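Casual Garment Sorters and Folders (7 positions)

Komero Clothing Reuse, posted June 23, 2019

Komero receives used clothes from households and school collections, and we prepare them for a second life in our shop and with our partner Puneo. We are looking for seven people to join our sorting team until the end of December. Experience is welcome but it is not necessary. We will teach you our way of folding, and it takes most people a few shifts to learn.

The work

You will take clothes from the pile, open them flat, check them and decide in which group they belong. Children's wear, printed tops, plain whites and coloured pieces all go to different shelves. After this you fold each piece to the shop size and put it on the stack with the collar facing you. Please be aware that you will stand for most of the shift. Full tubs are moved on a trolley, so no heavy lifting is asked.

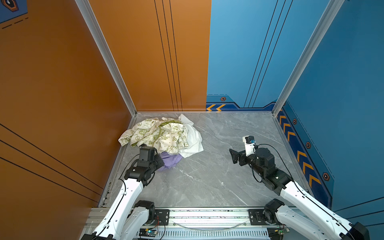
Printed tops need a little more patience than the others. A slogan such as GO GREEN must be readable on the front of the folded piece, in the centre, so the customer can see it without pulling the whole stack apart. White garments are folded separately on a clean surface. If you find a stain, a hole or a missing button, put the piece in the repair tub and do not try to hide the fault inside the fold. Our menders at Howells would like to see it.

In our last season the team finished 2998 pieces for the shop and sent 1760 to Puneo. This year we would like to do better with the children's sizes, which were often mixed up with the adult ones.

What we ask from you

You have a good eye for colour and fabric.
You can read care labels in English.
You are available for at least two shifts a week, morning or afternoon.
You have the right to work in Australia.

What we offer

Casual hourly pay with superannuation, paid training, tea and coffee, and a staff discount on everything in the shop. After 1000 folded pieces you may choose one winter coat from the rack for free. It is a small tradition here and people seem to enjoy it.

How to apply

Please write a short letter to Theresia Wallner, sorting room coordinator, and tell us which shifts suit you. A résumé is helpful but one page is enough. You can leave your application at the shop counter or send it through the form on our Telar jobs page. Suitable applicants will be invited for a trial shift of two hours, which is paid.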